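October, 4.20 pm

Tipoki rolls, second batch. Kiri says the new glaze keeps its shine for two days in the bag. I say it keeps its shine until you put it near a plate, and I'll believe otherwise when I've seen it.

Dough was 822 g flour, 477 g milk and egg together, same as Ternau's sheet. Their sheet says it yields "soft, even lobes". Mine were soft. Even is generous, and the end ones always bake darker whatever I do with the tray.

Glaze went on twice. Hanna thinks the second coat does nothing except cost money, and for once I agree with her. Rigoberto wants it kept. He also wanted the oat topping, so.

Still not convinced the pale sides are a fault. Drorken marked us down for them last time — "underbaked appearance" — but the crumb was done right through when I cut one. If they want brown sides they can pay for wider spacing on the tray and a longer bake.

To do:
- one batch with a single coat, don't tell Rigoberto which is which
- weigh after cooling, not before (Tegan)
- ask Ebony whether 300 bags is the smallest order or just what they'd like to sell us

Tray spacing as is until I hear a better argument.
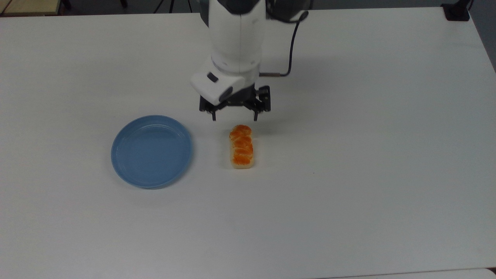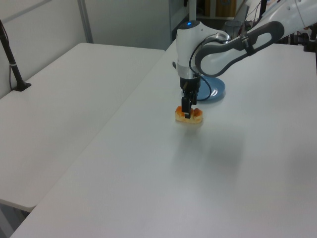 Bread on the white table, October.

Questions to the Plusbridge bakery bench, c/o Ebony Sheehan | © Plusbridge | Back to top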